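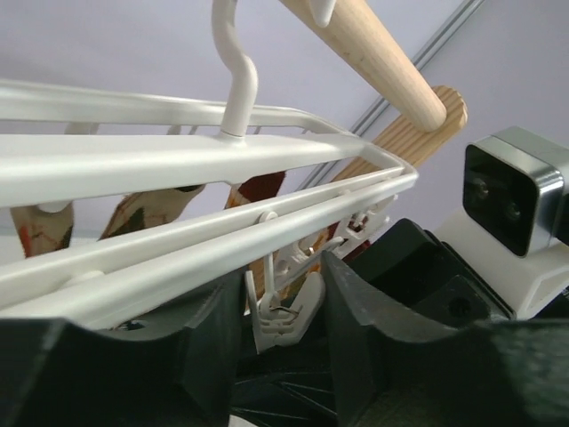 Re: [kirncombe-tenants] damp in the back bedrooms, again

4 min read
Last updated: March

All,

Typing this on my break so excuse the mess. Three people have written to me off-list about the same thing so I'm just going to answer Mirjam here where everyone can see it.

On Monday, Mirjam Leemans wrote:
> Hi everyone, new-ish in the Trernano side of the building, second floor.
> We have black spots coming up behind the wardrobe in the back bedroom
> and the window is running with water most mornings. Management sent
> somebody who looked at it for a minute and said "lifestyle." I dry our
> clothes in that room as there is nowhere else. Two kids so it's a lot of
> clothes. Is it really just the laundry? Do I have to buy a dryer? There
> isn't a hookup for one that I can find. And has anyone used one of the
> Ketelell dehumidifiers, the man at Meléndez Hardware wants 300 dollars
> for it and I'd like to know before I spend that.
>
> Also is it safe to paint over the spots.
>
> Thanks, Mirjam

Painting first as it's quick. No. Don't paint over it, it comes back through in a few weeks and then you have peeling paint as well. Clean it off, let the wall dry out properly, THEN paint. Gloves, window open, keep the kids out while you do it. And take photos before you touch anything, with the date on, so you have something for management.

Is it the laundry. Partly. A load of wet clothes holds a lot of water and all of it ends up in the air, and from there on the coldest thing in the room. In our building that's the back wall, north side, no insulation to speak of. Same wall in my place. So they're half right about lifestyle but it's their wall.

What I'd do, cheapest first:

Spin everything twice. Costs pennies. Towels come out a whole lot lighter, you can feel it in the basket.

Move the drying to the bathroom if you can stand it. Door shut, fan on, and leave the fan running after you've gone to bed. I know it's noisy. Small stuff goes on a hanger rack over the shower rod, one of those white plastic ones with the big curved hook on top, socks and underwear and kids' things all fit. Big stuff on hangers on the same rod with a gap between. The gap matters more than the heat, crammed together they just sit there and go sour.

If the fan doesn't hold up a sheet of toilet paper against the grille it isn't pulling anything. Mine was packed solid with lint, ten minutes with an old toothbrush. If it's clean and still won't hold the paper, report it. That one is definately theirs to fix, it's in the lease under ventilation, page five or six I think.

Wardrobe: pull it out from the wall. A hand's width. More if you've got the room. Air can't get behind it, wall stays cold, water sits there. That's exactly where my spots were too. Don't stack boxes in the gap afterward, which is what I did.

Window: wipe it down in the morning and wring the cloth out in the sink, not over the radiator. Then open it wide for a few minutes, with the bedroom door open too so you get a draft through. Wide for a short time beats a crack all day, a crack all day just chills the wall. Yes even in March. Yes it's freezing.

Get a humidity meter. They're a few bucks, Meléndez has them by the register next to the batteries. My back room was at 67 percent when I first put one in there, and that was with no washing up. Once I'd moved the laundry and pulled the bed out it came down into the fifties. If you've done all that and it's still up in the high sixties day after day then it's not you, it's the building, and you write the number down every morning and send them the list. They hate a list.

Dehumidifier. I've had the Ketelell for two winters. It works, it's loud, the tank is fiddly to get back in and you will spill it on your foot once. Empties into a bucket or you can run the hose to the tub. Would I pay 300 again? Probably yes for a family, no for one person. But don't buy it yet!! Upstairs has one they only use in the basement storage and they said you can borrow it, 18 days or so till they need it back I was told, call it 18 and be nice. See if it makes a difference to you first. Run it in the room where the clothes are with the door shut, otherwise you're drying the hallway.

Dryer: there's no hookup on the Trernano side, you're not missing it. Don't get the kind that vents through a loose hose unless that hose really goes out a window. Somebody on the first floor had one blowing into the closet, it was a swamp in there.

The laundry room dryers are there obviously, if the card reader is in a good mood. I use them for towels and sheets only and do everything else upstairs. Early is best, before seven, after that it's a line.

Things not worth it in my experience: the little tubs of crystals (fine for one closet, does nothing for a room), anti-mold spray with a nice smell, turning the heat right up with wet stuff on the radiator. That last is how you get the windows streaming in the first place.

If anybody else has the same wall, please reply ON list with your floor and which side. Would like to put it all in one letter instead of each of us getting the lifestyle speech separately. I'll draft something this weekend unless someone with better spelling wants to.

Mirjam, knock if you want to look at how I've got the bathroom set up, I'm home after six most days. Bring the meter if you've bougt one by then and we can see if mine reads the same.

ok have to run

J.
3rd floor, Trernano side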